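# How does a robot know where to put its fingers?

Pick up a pencil. You probably didn't think about it much. Your eyes found the pencil, your hand went to it, and your fingers closed. All of that took less than a second.

A robot has to do the same jobs, and it needs a computer program for each one. A program is a list of instructions that a computer follows. Programs are also called software. The metal and plastic parts of a robot are the hardware. Without software, the hardware just sits there.

## Job one: seeing

A robot's camera takes pictures, but a picture is only a grid of tiny coloured dots called pixels. Each pixel is stored as numbers. To the computer, a photo of your breakfast is a very long list of numbers.

The part of the software that makes sense of those numbers is called **perception**. It looks for patterns. A long straight change from light to dark might be the edge of a table. A patch of dots that are all nearly the same colour might be one object, or part of one.

Some things are hard for perception software:

- Glass and clear plastic, where the colours behind show through.
- Shiny metal, which reflects the rest of the room.
- Mesh and wire, which have lots of little holes.
- Things that overlap, like forks in a drawer.

Vimala Iyengar writes perception software at a small robot lab called Nimcombe. Her program is called Mimevar. When it looks at something, it doesn't say "that is a cup." It gives a score out of 100 for how sure it is. If the score for "cup" is 93, the robot goes ahead. If the score is under 60, the robot moves its camera and looks again from another side.

## Job two: planning

Now the robot has a good idea of what is in front of it and where it is. Next it has to decide how to get there. This is called **planning**.

Try this at home. Put a cup on the far side of a table and stand a cereal box in the middle. Reach for the cup without touching the box. Your arm went around the box or over it. There are lots of paths your arm could have taken, and you picked one.

Planning software tries out paths inside the computer before the robot moves at all. Mimevar's planner can test 1,000 paths for a single reach. It throws away any path that bumps into something. It also throws away paths that would bend the arm further than its joints can go. From the ones that are left, it picks a short, smooth one.

It has to plan the grip as well. A cup could be held by the rim, by the handle or around the sides. If there are things in the cup, tipping it is a bad idea, so the planner looks for a grip that keeps it upright.

## Job three: moving and checking

The last job is called **control**. Control software sends messages to the motors: turn a little this way, slow down, stop. It sends many messages every second, and in between it checks where the arm has got to.

Checking matters. Motors are never perfect, and the arm may end up slightly to the left of where the plan said. The control software measures the gap and fixes it with the next message. Then it checks again. Engineers call this a **feedback loop**. You use one when you ride a bike and keep making small turns to stay on the path.

## Learning from people

Some robot software isn't written out step by step. It learns from examples instead. A person holds a gripper in their hand and does an everyday job with it, while a camera on the gripper records what it sees. The software studies the recordings and looks for what they have in common. Where are the fingers compared with the cup? How far apart are they? 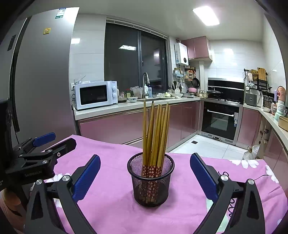
*Between the gripper's fingers: a black mesh cup full of wooden chopsticks, as the gripper's own camera sees it.*

Real kitchens are good places to practise because they are full of different shapes and colours. If software only ever saw one cup on one plain table, it might be confused by a flowery cloth, or by a shiny fridge in the background. Ariel Tan, who sorts recordings at Nimcombe, likes to have the same job done in at least 4 different rooms before it is used for teaching.

## Words to know

**Software:** the instructions a computer follows.

**Pixel:** one tiny dot in a digital picture.

**Perception:** working out what is there.

**Planning:** choosing how to move.

**Control:** making the motors follow the plan, and fixing small mistakes along the way.

**Gripper:** the part of a robot that holds things.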